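From: Mohcine El Khatib
To: frota-bread list
Date: 06/10/2023
Subject: Re: [frota-bread] Starter smells like nail polish after the move

Dear Ashraf, dear all,

Thank you for the long message. I answer between your lines, as I find this easier to follow.

Ashraf Tawfik wrote:
> We moved from Brandov to Tristden in the spring and I took my rye
> starter with me in a jar. In the old kitchen it was very calm. I fed
> it in the evening and in the morning it was ready. Now it rises
> too fast, falls before I wake up, and smells like nail polish remover.
> The bread comes out flat and too sour for my children.

I had the same smell two summers ago and I was also afraid that the starter was dead. It was only hungry. When the kitchen is warmer, the starter eats its flour faster, and then it sits for many hours with nothing. The sharp smell comes in those hours. I would not throw it away. Please keep a small spoon of it and feed this spoon well, as I explain further down.

> I feed it the same way as always: one part starter, one part
> flour, one part water. Should I feed twice a day? I leave for work
> early and it is difficult for me.

Twice a day is good but it is not necessary. I also cannot do it, my bus leaves before six. What I do in June is to change the proportion. I take 15 grams of old starter, 75 grams of rye flour and 75 grams of water from the tap, cold. With so much new food it needs the whole night, and when I get up it is at the top or a little before. In winter I go back to the equal parts.
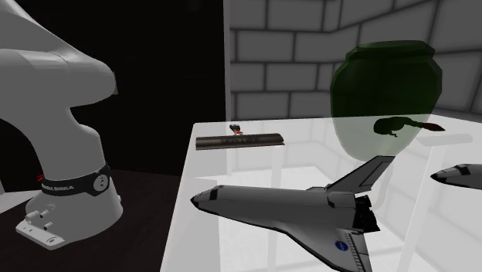 How long can a fed rye starter stay in the refrigerator before it must be fed again?

A week is comfortable for it, and two weeks usually do no harm, if it was fed shortly before it went in. After a longer time, feed it two or three times at room temperature before you bake with it.

I return to your message.

> The flour is also different. In Brandov I bought from the small mill,
> and here the shop has only Jillasari rye, the fine one. Can this
> be the reason?

It can be a part of the reason. Fine flour and coarse flour do not drink the same quantity of water. With my coarse flour the paste is stiff enough that the spoon stands in it. If yours is running from the spoon like yogurt, put less water, maybe 60 grams in place of 75. A stiff starter is slower, and this is what you want now. I would change first the proportion, wait some days, and only then change the water. If you change both on the same evening you will not know which one helped.

For the flat bread I have a different suspicion. You wrote last month that you let the shaped loaf stand for three hours, as in the recipe from this list. That recipe was written for a cold kitchen, I remember the discussion very well. In my kitchen in summer the loaf is ready much earlier. I sprinkle flour on the top, and when I see small cracks opening in the flour, I put it in the oven, even when the clock says something else.

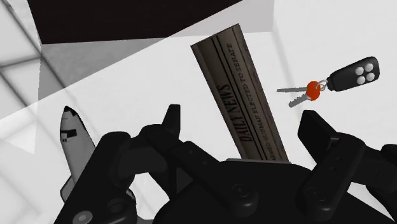 My mother did it also by the cracks. She did not own a scale, and her bread was better than mine, so please take my grams with some patience. They are for my flour and my tin. The tin is the old long one, and I fill it a little more than half.

> Last question. Is there a way to make it less sour without using
> yeast from the packet?

There is. Use the starter younger, when it is still going up and has not reached the top. It will smell more like fruit and less like vinegar. You can also use a smaller part of rye in the dough and more wheat, for the children. My own children accepted the bread when I put a spoon of honey and some toasted sunflower seeds. Now they complain if the seeds are missing.

One small thing about the jar. If the lid closes with a rubber ring, please take the ring out or leave the lid loose. The gas must go somewhere.

If after a week of these feedings the smell is the same, write again and tell me how warm it is near the jar at night. And if you see pink or orange color, or something with hair, then it is really finished and you must start from new. In this case I can dry some of mine on baking paper and send it to you in an envelope. It travels well, I sent it to my cousin before.

To the others on the list: does somebody bake with the fine Jillasari flour the whole year? I know it only from one bag, and I would like to hear how much water you give it.

With kind regards from Frota,
Mohcine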